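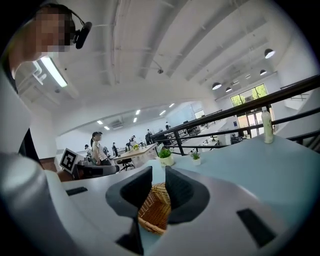

Is it worth buying an old metal construction set with parts missing?

It depends on which parts are missing. Plates, strips and girders are easy to replace. Gears, clockwork motors and anything with a brand stamp on it are where the money goes, so check those before you agree a price.

I get asked this a fair bit, so here's a thread on how I've been going about it with a Zernik Outfit 15, the big one. Bought in January, still not finished.

The Outfit 15 should have 2,271 parts including nuts and bolts. Mine was 304 short. That sounds bad but most of it was small stuff. Washers, short bolts, a few collars, the little brass spring clips that go down the side of every sofa ever made.

What matters is that both motors were there and one of them ran. The gear tin was complete except for one worm gear. If the gear tin had been empty I would have left it.

How I checked it. The manual has a contents list in the back. I photocopied that (don't write on the original, it takes money off) and went down it with a pencil. Two evenings at the kitchen table. I did the long pieces first.

Anyone selling these will tell you it's "nearly complete". They mean the lid shuts.

If you can see the set in person before buying, take a torch and a small magnet. Some of the later replacement strips sold for these are aluminium. They bend. A magnet tells you straight away which ones they are.

Look at the slotted holes too. If someone has overtightened bolts for years the holes go oval and nothing lines up on a long run. One or two are fine. If the whole box is like that, it has been played with hard and you'll be fighting it on every model.

Bent strips are not a problem. I straighten them between two bits of hardwood in the vice, nice and slow. Don't hammer them on the bare metal, you get little flats in the paint that catch the light for ever after.

Rust. Light orange on the cut edges comes off with a brass brush and a drop of oil. If the rust has got under the paint and lifted it, I put that piece in the hidden parts of a model. I don't repaint. Other people do and theirs look better than mine.

On washing. I've done all of mine in warm water with washing-up liquid, a few at a time, then straight into a towel, then a low oven with the door open. Don't leave them to drain. I did that with the first lot and had spots of rust on them by teatime.

Bolts and nuts go in a jar with a splash of paraffin and get shaken. Rinse, dry, done. Wear gloves and do it outside. The smell hangs about.

Where to get spares. I've used two places. Gusari do reproduction parts, new, and the green is very close but a bit bluer than the old Zernik green. Next to each other on a flat panel you'll notice. On a crane jib you won't.

The other is the stall at the Nindora toy fair, where you go through trays of loose bits. Cheaper, original, and you have to know your part numbers. Write them on a card before you go. I came home the first time with nine of a thing I already had plenty of.

Somebody asked about threads. The old Zernik bolts are not the same thread as the modern ones. They'll start, go two turns, then bind. If you force it you've ruined both. Keep the old and new in separate tins with labels on.

Square nuts and hex nuts are both right, by the way. They changed over part way through. Mine has a mix and I doubt it left the shop that way, but it makes no difference to the build.

The worm gear. Gusari don't make it. I waited two months for one to turn up at Nindora, gave up, and took one out of a smaller broken set I bought for the purpose. That set cost me less than a single worm gear was going for online, and it came with a decent hook and two pulleys.

So my advice on gears is to look at wrecked small sets before buying single parts. The smaller outfits have fewer gears in them but they're often hardly used. A lot of children never got as far as the gearing.

Motor. The one that ran got a clean and light oil on the bearings, nothing else. The one that didn't had a spring that had come off its post. I got it back on but I would not do it again without thick gloves. If you've not worked on a clockwork spring before, pay someone. They unwind all at once.

I don't use the old mains transformers that came with the electric sets. Perished cable, no earth. Keep it on the shelf if you like the look of it and buy a modern supply of the right voltage.

Storage next. The original box for the Outfit 15 is lovely and useless. Cardboard inserts with the parts strung on. It takes half an hour to get a set of axles out and put them back. The box lives on top of the wardrobe and the parts are in drawers.

I use Cuadros drawer units, the shallow ones. Sort by part, then by length. I tried sorting by colour when I began and it was hopeless. You never go looking for "a red one", you go looking for a five-hole strip.

Longest girders don't fit in any drawer I've found. They stand up in a length of drainpipe screwed to the side of the bench. It works, and they don't scratch if you put a bit of felt in the bottom.

Label the front of the drawer with the part number and the name. The number alone is fine for about a week, until you've forgotten them all again.

What to build first. Not the big crane. I know it's on the lid and it's the reason you bought the thing. It uses nearly every girder in the set and if you're short of anything you'll find out at the worst point, when it's half up and you can't put it down.

Build something middling from the manual with a gear train in it. I did the tower clock movement (it doesn't keep time, it isn't meant to). You learn which bolts are stiff, which axles are bent, and how far the old drawings can be trusted.

The drawings are the hard bit if you've grown up with modern kits. There are no steps. You get one picture of the finished thing, a couple of close-ups, a parts list and a paragraph of writing. The back of the model is left to you.

My nephew found this outrageous. He is used to a booklet that shows you every single piece going on. He did get into it after an hour and he sorted out the back of the clock quicker than I would have.

Leave everything finger tight until the whole frame is together. Then square it up on a flat surface and go round with the spanner. If you tighten as you go, the last strip is always half a hole out.

Roll an axle on a sheet of glass to see if it's straight. A bent axle causes most of the trouble people put down to gears. I threw four out and the clock ran freely straight after.

Costs, as a few people wanted to know. All in, with the box of parts, the wrecked set, the Gusari order and the drawers, I'm at £452. I could have bought a complete one for more than that, but not a great deal more. If all you want is to own a complete set, save up and buy the complete set.

If you like the sorting and mending then a short set is better value, you get months out of it before you build a thing.

Reply to a couple of messages: I don't have a spare manual. There are scans going round that are good enough to build from. Print the parts list larger than it comes, the numbers are tiny.

And to the person with the blue and gold set from a loft: that's a later one than mine, so the contents list won't match. Check the inside of the lid, left-hand corner, for the outfit number. Don't peel the paper off to look underneath.

Also don't put any of it in the dishwasher. Someone has asked twice now. The paint goes chalky and the brass goes pink.

Still to find for mine: two of the large flanged wheels and one curved plate, the wide one. I'll be at the next Nindora fair when the doors open at nine. If you've got any of those in a tin somewhere, send me a message with a photo of the back showing the stamp.

I've started on the crane base this week. It's on the spare room floor on a sheet of board so it can be slid under the bed. I'll add to this thread when the jib goes on.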